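Subject: Re: Rain gauge totals for January – is mine under-reading?

Morning all (well, nearly lunchtime here, Saturday, May 4, 2024, and the first dry one I've had in ages),

I've only just got through the backlog on the list, so sorry for chipping in when most of you have probably moved on to frost. Quoting the bit I wanted to answer:

> I'm up at the Grotenholm end of the valley and my manual gauge keeps
> coming in lower than the one down at Dulholm, even on days when I'm
> quite sure we had more rain than they did. January was the worst for
> it. It's a copper funnel type, sunk in the lawn, read every morning
> before breakfast. The only thing that has changed is that next door
> put a fence up in the autumn. Could a fence do that much? Or am I
> losing it to splash? I don't want to move the gauge if I can help it,
> I've got years of records from that spot.

Yes, a fence can do that much! I went through exactly this at Dotley when the hedge on my west side got away from me. The old rule of thumb is to keep the gauge at least twice as far from an obstacle as the obstacle is tall, so a 2 metre fence wants a good 4 metres of clear grass in front of it, and more if you've got the room. Most of us haven't, of course. If your rain mostly comes in sideways from the west, and at your end I'd think it does, then a fence on that side will rob you on the windy days and hardly touch you on the still ones. That would be the first thing I'd check. Go back through January and split the days into windy and calm, then see whether the shortfall against Dulholm is all sitting in the windy pile.

Mind you, wind plays tricks by itself. A gauge on an open hillside under-catches too, as the air speeds up over the rim and carries the small drops straight past. So a bit of shelter helps and a lot of shelter hurts, and finding the middle is a matter of fiddling about with a tape measure in the drizzle.

On splash – I doubt it, if it's sunk in grass and the rim is at the proper height. Splash usually puts water in. Do check the funnel for a hairline crack and check the bottle underneath as well. Mine had a pinhole near the base and I blamed the hedge for a whole month before I found it. Stand it on kitchen roll overnight with a bit of water in and you'll soon know.
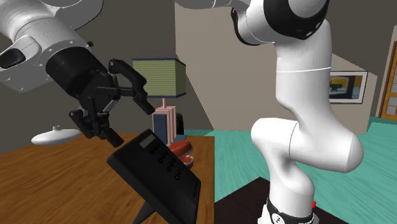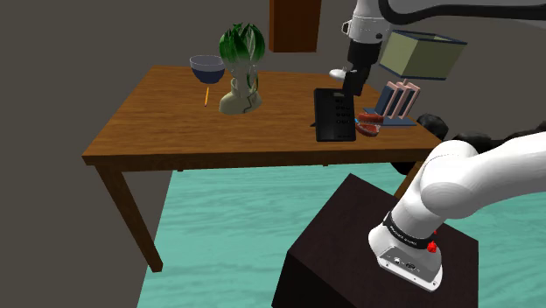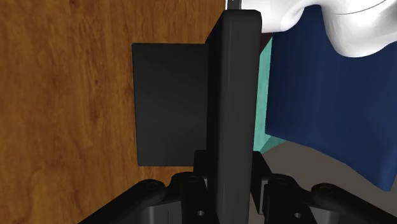 *Three computer renders, all from the same set.*

Back to rain. For what it's worth, I added up my own year last night and got 1,566 mm for the upper gauge and 925 mm for the one I keep at my allotment in Lenihan. People never believe the second figure when I tell them, but Lenihan sits right in behind the ridge and it really is that much drier. I've stood there in sunshine and watched it tip down on my own roof. So please don't assume your gauge is wrong just because it disagrees with Dulholm. A valley like yours could easily have a wet side and a dry side, and a shower only needs to drift over the wrong field for one of you to get soaked and the other to get nothing at all.

If you want to settle it without giving up your old spot, borrow or buy a second gauge and run the two side by side, one where it is now and one as far from the fence as you can manage. Read them at the same time each day. I'd give it 6 months if you can bear it, so you catch a few proper gales as well as the summer thundery stuff, which will be all over the place anyway. Then you'll have an idea how much the fence is costing you, and you can put a note in the record with the date it went up. Please don't go back and correct the old numbers! Keep the readings as read and put the remarks next to them.

One question back to you – do you empty it at the same hour as Dulholm does? A couple of hours' difference won't alter the month much, but it makes a dreadful mess of comparing single days, and I've been caught out by that more than once. And do you put down a trace when there's only a drop or two in the bottom, or leave it as nil?

If anyone else has a gauge near a new fence I'd love to hear what it did to your numbers. I'll dig out my before-and-after sheets for the hedge and send them round when I've typed them up. They're in pencil and a bit smudged, so give me a week or so.

Cheers from a very soggy Dotley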